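Seats We Love: the studio corner, September

We've finally sorted out the sitting-down end of the studio, and I'm so pleased with it that it gets its own gallery! Big thanks to Sewwandi Debnath for talking me into grey on grey on grey.

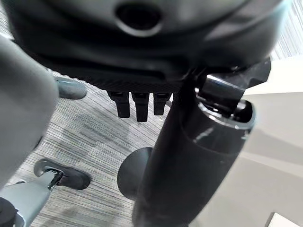
2 min read

Everyone looks at the top of an office chair, but I love the underneath. Three black levers in a row, a glossy gas lift and that lovely smooth curve to the seat. Obaidul Bhuiyan can tell you what every lever does (I still go by trial and error). The striped carpet is a favourite of mine too, all those fine light and dark lines.

And then there's the sofa. Look at that back, high at the left and sloping right down to a low rounded arm! Pale grey fabric, two matching cushions and a neat line of piping along the front. The lavender bunny on the side table is my favourite bit of colour in the whole corner.
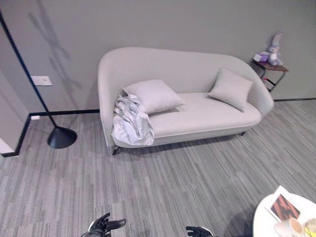 More from the studio

Sunil Patwary's shelves are up next, then the kitchen nook.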